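Prirken: fruit-to-basket planner and replay tools

Prirken is the planning and replay layer we use for single-arm placing tasks on a humanoid robot. It takes head camera frames and joint states, picks a target, plans a motion for the right arm and writes everything to a log that can be replayed offline. This repository holds the planner, the log reader and the first batch of episodes recorded with it. The low-level joint controller is a separate package called Akyol and is not included.

What is in the release

The release has 697 episodes of one task: pick up an apple from a white desk and place it in a woven basket. All of them use the right arm. Episodes are split into 4 folders by software version, because the log format changed slightly between versions. The reader handles all of them, but the oldest folder has no force values for the fingers and returns zeros in those fields.

Each episode has a head camera stream, a fixed camera stream, joint positions, commanded positions and a planner trace. The trace records the current stage (search, reach, close, lift, carry, release) and the reason for each change of stage. Stage labels are written by the planner and have not been corrected by hand. During the carry stage the palm is kept facing the basket and the fingers upright, so the thumb takes part of the load.

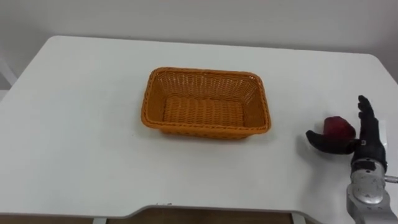 One user of the first version wrote in the issue tracker that the carry stage should have its own speed limit, as the shared limit made every reach slow as well. The limits are now separate. Set carry_speed and reach_speed in the config file; the old max_speed key still works but prints a warning.

Perception

The detector runs on the head camera only. It looks for two classes, item and container, and returns a box and a mask for each. The item class is trained on several kinds of small object, so it does not depend on the target being an apple. Table height is estimated from the tabletop mask at the start of an episode and then held fixed. If the robot shifts its feet after that, the estimate is wrong and the episode should be restarted.

The search stage needs one item and one container in view before it will hand over to the planner. It also checks that the arm is out of the head camera view. If it is not, the arm is sent to the rest pose and the check is run again.
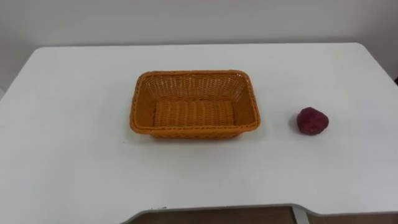
Head camera view with the arm out of sight: basket and one red item on the table.

Planning

The planner samples grasp poses above the item, drops any that would bring the forearm too close to the container, and ranks the rest by distance from the current joint positions. By default it keeps 38 candidates. More than this gave no clear gain on our desk and made planning slower. The left arm is held at the side and treated as a fixed obstacle.

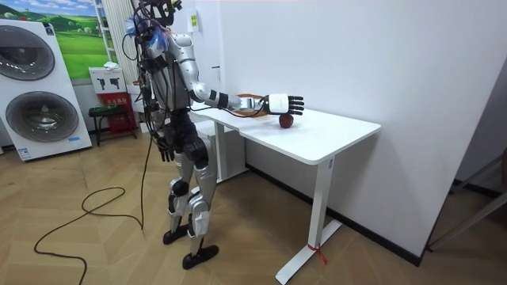 Candidates are checked again once the hand is over the item, using the newest item mask. If the mask has moved further than replan_distance, the planner lifts the hand and ranks the candidates again. This accounts for most of the long episodes. To leave them out, filter on replan_count in the episode index.

Known problems

The basket rim is sometimes missed when the forearm passes in front of it. The planner then uses the last known rim position, which is fine as long as the basket has stayed put.

Cables are not modelled. Slack near the wrist can show up as a false obstacle in the depth map. The ignore_wrist_radius setting hides most of it, but do not set it larger than the hand.

The release height is measured from the rim, not from the basket floor. With a deep container the item will drop further than you may want, so lower release_offset to suit.

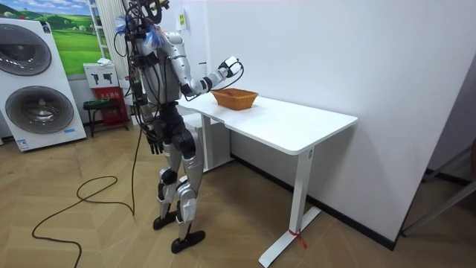

Running a replay

Install the package, then point the replay tool at an episode folder:

prirken replay --episode path/to/episode --view both

The viewer shows both cameras with the stage name and the planned path drawn over the fixed view. Press the space bar to pause and the arrow keys to step. Joint states are resampled to 60 Hz on load. Pass --raw to keep the original timing.

To run the planner again on recorded input without a robot, use prirken dryrun with the same arguments. Results can differ slightly from the saved trace unless the seed from the episode index is passed in.

Licence and contact

Code and data are released for research use under the terms in the LICENSE file. Bug reports go to the issue tracker. Please attach the episode name, your config file and the output of prirken version.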